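Clearing the table after snacks: a sorting order that works

Kitchen notes, February

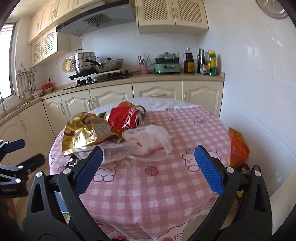
How should mixed snack trash be sorted when it all ends up in one pile on the table?

Take the rigid items first, then the films, then whatever still has food in it. Cans and clear plastic containers are easy to grip and easy to classify. Once they are out, the pile loses most of its height and the wrappers lie flat enough to pick up one at a time.

I used to sweep everything into one bag and sort it at the bin. The trouble is residue. A container with a little sauce left in it will coat every wrapper it touches, and after that the cloth gets it too. Sorting on the table takes about a minute longer and saves a wash.

The order I use now:

Cans. Ours go in the metal bin crushed or not. Check your own collection rules, as some sorting lines prefer them whole.

Clear containers. Scrape, rinse in cold water, drain upside down by the sink. Lids separate.

Clear bags. Shake out the crumbs over the pile, flatten, fold in thirds. A bunched bag takes up far more room than a folded one.

Foil-type and printed wrappers. General waste here. If it springs back open when you squeeze it, it is probably metallized film, and our collection does not want it.

Small pieces last. Torn corners and tiny wrappers get missed on a busy print. Our tablecloth is pink and white check with bears and strawberries on it, so I run a flat hand across it before I call the table clear.

For the bag itself, I stand it on the floor against the wall. Hanging it from a chair works until the second can goes in.

The cloth gets a wipe with a damp sponge and dish soap, working from the edge to the center – the other direction pushes crumbs onto the lace at the back. The lace comes off and is washed separately at low heat.

Kristine Saludo wrote in to ask about strawberry jam on a strawberry print. Tilt the cloth toward the window and look for shine. I have found 2 spots that way that I had wiped straight past.

Next post: the drawer under the counter, and what to do with 17 lids and no boxes.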